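Teaching by demonstration

Teaching by demonstration is a way of giving a robot a new skill by showing it the job instead of writing out each move in code. A person either takes hold of the arm and leads it through the task, known as hand guiding, or drives it from a distance with a matching controller, known as teleoperation. Every joint angle is saved along the way.
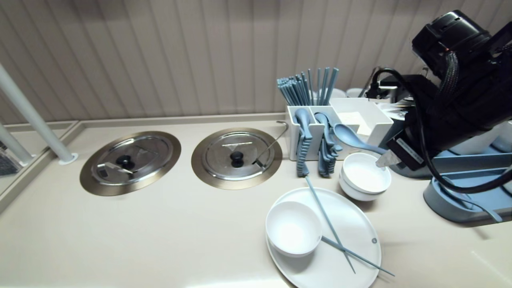

Small household jobs make wonderful lessons, and picking up a single bowl from a stack is a lovely one — simple for us, surprisingly rich for a machine. The Kavley table-setting set holds 977 recorded runs, 433 of them led by hand. Its sister project, Dakodero, began with 200 runs and grew to 2000, all by remote control.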